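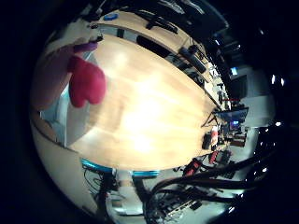 Pale ring and cloudy patch on oiled table top -- sand or re-oil?

Posted by yeison_mosquera, 20/05/2026

I have a Jikholm dining table, solid wood, light color, bought used. The seller said it was finished with oil but did not know which product. I have been wiping it with a damp cloth and nothing else.

Last week a hot serving dish stood on it for 34 minutes with only a thin cotton towel underneath. There is now a white ring and a cloudy patch inside it. The patch is smooth to the touch. It does not change when I wipe it with water. I tried a hair dryer on low and the ring got a little fainter, then stopped improving.

I have a can of Brosis hard wax oil left from a shelf project. Can I put that straight over the mark, or does the top have to be sanded first? If it has to be sanded, what grit, and can I do just the one spot? I would prefer to avoid doing the whole top. The room stays at 86 degrees in the afternoon, if that matters for drying.

Yeison Mosquera

Fledis

Do not put anything over it yet. A white mark from heat is usually moisture trapped in the finish, and a coat of oil on top can seal it in.

First find out what the finish is. Pick a spot on the underside where the factory coat was carried over the edge. Put one drop of denatured alcohol on it and wait a minute. If it goes sticky, the finish is shellac. If nothing happens, try a drop of lacquer thinner on a fresh spot. Lacquer softens. Cured varnish and most hard wax oils will not do much with either one, so a negative result narrows it down but does not settle it.

The partial improvement with the hair dryer is a good sign. Repeat it on low, keep the dryer moving, and stop when the surface feels warm to your hand. Let it cool fully between passes. Give it a few evenings before you decide it has failed.

If the ring is still there after that:

Rub lightly with 0000 steel wool and a little mineral oil, along the grain. Wipe clean and look at it from a low angle with the light behind it.

If it is still cloudy, sand by hand with 180, then 240. Use a flat block. Go past the ring on all sides and fade the pressure out toward the edges.

Vacuum, wipe with mineral spirits, let it dry, then apply the oil very thin. Wipe off everything that has not soaked in.

A spot repair on an oiled top will normally blend in. On varnish or lacquer it will not, and you would be looking at the full surface. Lay used oil rags flat outdoors to dry. They can catch fire if left in a pile.

At 86 degrees the oil will set up fast, so work in the morning and do small areas.

byun1624

just use mayonnaise, leave it overnight. worked on my moms coffee table

Byun

The mayonnaise method is only the oil in it, and it leaves a smell. Plain petroleum jelly does the same job.

One addition to the answer from Fledis -- check the age of the Brosis can. Hard wax oil skins over and thickens after opening. If it is stringy or has lumps, do not strain it and use it. Buy a small new one and test it on the underside first. Wait 7 days before putting anything hot or wet on the repair, even with a trivet.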